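The Clinic at the End of the Road: An Interview With Aileen Baluyot

Aileen Baluyot picks up on the second ring and asks if I mind the generator. I don't. It hums behind her for the whole of our call, and after the first few minutes I stop hearing it, which she says is how everybody in Skornine feels.

Baluyot is a nurse and the field lead for Indis, a small relief group that runs a clinic in what used to be the town's grain office. The front line in the valley moved past Skornine twice in one autumn. When the shelling stopped, the hospital had no roof over its surgical wing and most of its doctors had left with the buses. Indis arrived in January with two trucks and a tent. The tent is still there. It's where people wait.

I had wanted to talk to her ever since I read the letters she sends home to donors, which are the least gloomy letters I have ever read from a place like that. She is just as good on the phone. She talks fast, laughs easily and goes off on long side trips about pipes.

The first week

"I thought we'd be treating wounds," she says. "That's what I packed for! And we did see wounds, old ones, badly healed ones, people who had been walking around on a broken foot for a month. But the first person through the door was a man who wanted his blood pressure pills. The second was his wife, who wanted her blood pressure pills. And I remember thinking, okay, so this is the job."

The team saw 471 patients in that first stretch before the road closed again for snow. Baluyot has the number because she wrote every name in a school notebook, the computer having been left behind at the border with a customs form stapled to its box.

"I loved that notebook. I still have it. There's a soup stain over a whole family."

What surprised her most was how ordinary the needs were. Insulin. Asthma inhalers. Reading glasses, which she now asks for in every shipment. A retired schoolteacher had been getting by with a magnifying glass from a stamp collection, and when she got a proper pair she sat in the tent and read the label on every box within reach, out loud, to people who had not asked.

"War doesn't cancel your thyroid," Baluyot says. "You still have the thyroid."

Water, and a long talk about pipes

I had eleven questions written down and we spent most of an hour on one of them. It was about water.

The main from the Clakham reservoir was hit in the early fighting and patched in a hurry by whoever was holding the ridge at the time. The patch leaks. When the pressure drops, ground water gets in, and a few days later the clinic fills with small children who can't keep anything down.

"You can tell from the waiting tent before anybody has tested a thing," she says. "You look out at six in the morning and it's all toddlers. Then I call Stela."

Stela Ciobanu is the engineer who looks after what is left of the waterworks. I reached her later, on a much worse line. She was standing in a ditch at the time and didn't seem to think it was worth mentioning until I asked about the echo.

"Aileen calls me and says, 'It is toddlers,' and I get my boots," Ciobanu says. "We have an understanding. She doesn't tell me what is wrong with the children and I don't tell her what is wrong with the valve."

Ciobanu has been trying for months to get permission to dig up the whole damaged section. It runs through ground that changed hands, and both sides have to sign. One side signed. The other asked for a map. She sent the map. They asked for a different map.

"I have become very good at maps," she says.

Meanwhile she chlorinates by hand at the pump house, and Indis gives out tablets with every prescription, whether people ask for them or not. Baluyot says some of the older patients hated the taste so much that they were giving the tablets to their neighbors as gifts. She now spends part of each consultation explaining about leaving the jug to stand with the lid off.
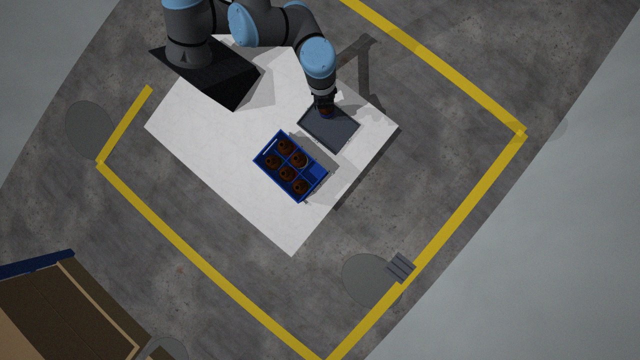
Getting things across the line

Everything the clinic uses comes through the crossing at Seppälä, a village with one street and, these days, a great many trucks parked along it. Convoys are supposed to go on Monday. Baluyot describes the week as "Monday, and then the days when we find out about Monday."

The rules change. For a while, saline was fine and tubing was not. Then tubing was fine but it had to travel in its own truck. A box of baby scales was turned back once for a reason she never learned, and went through the next time with the same paperwork and the same driver.

"I don't get angry at the boys at the barrier," she says. "They're cold, they've got a list, and someone shouted at them that morning about the list. I bring tea. I'm not too proud to say that I bring very good tea."

The biggest delivery so far was 1000 blankets, given by a church group and a hotel that was closing down. The hotel ones have a monogram. Walk through Skornine on a cold evening, she says, and you'll see the same curly letter on half the shoulders in town, as if everyone had walked out on the same bill.

I ask what she would put on the next truck if there were no list at all. She answers before I've finished.

"An ultrasound. A decent one, with a battery that holds. We have pregnant women who haven't been scanned at all, and the nearest machine is on the far side of Seppälä. And a fridge that doesn't sulk. And then I'd like some lemons — they wouldn't be for anything. I would just like some lemons."

The cease-fire, such as it is

It would be wrong to make this sound like a place where the trouble is over. The cease-fire is monitored from two posts up on the ridge, and there are nights when the monitors write down things that neither side will confirm in the morning. In spring a shell landed in the orchard behind the grain office. It broke the windows on that side of the clinic and killed a goat.

"We were lucky," Baluyot says, and for once she slows down. "The people in the ward were away from the glass. We moved everyone into the corridor and we stayed there till it got light. There was a boy who wanted to know if the goat was okay and I said I'd find out. So then I had to find out."

Indis reported the strike and gave the clinic's coordinates to both commands, for the second time. There was a reply from one of them. She reads it to me. It is a single sentence acknowledging receipt.

Does she feel protected by that? "I feel that they can't say they don't know where we are."

The windows have been replaced with plastic sheeting, which lets in a milky light that she has come to like. Real glass is on the list for the crossing.

Who stays

The clinic has 4 beds for overnight patients, and Baluyot would rather talk about the people who look after them than about herself. All the ward nurses are local now. Two had worked at the old hospital. The others trained on the job, in the evenings, with a skeleton poster and a lot of practice on oranges.

"They are so good," she says. "They're better than I was. They know everyone's mother, so when someone says he's been taking his pills, they can just call the mother."

She is proudest of the night shift, which for a long time was her alone on a folding chair. Since early summer she has been sleeping through, except when the phone goes, and she admits she didn't know what to do with herself on the first night off. She went for a walk, came back and reorganized the dressings cupboard. One of the nurses found her in there and sent her to bed.

Ciobanu told me a version of this too, with some glee. The two women eat together most evenings when neither is in a ditch or a corridor, and they have a running argument about whether a pump or a patient is harder to reason with. Ciobanu says the pump. Baluyot says Ciobanu has never tried to get a shepherd to rest his knee.

Her contract with Indis ends after the winter. I ask whether she'll renew and she groans, because her sister asks her the same thing on every call.

"I want to see the pipe fixed," she says. "I really do. I want to stand there when Stela turns it on. I've heard so much about this pipe! After that, ask me again."

Someone calls her name behind her, over the generator. She puts a hand on the phone and answers, and then she's back, apologizing. A woman has walked down from one of the upper farms with her father, and it's his chest, and they've been on the road since before it was light. Could we finish tomorrow?

We did, for a few minutes. The father was sitting up and complaining about the water.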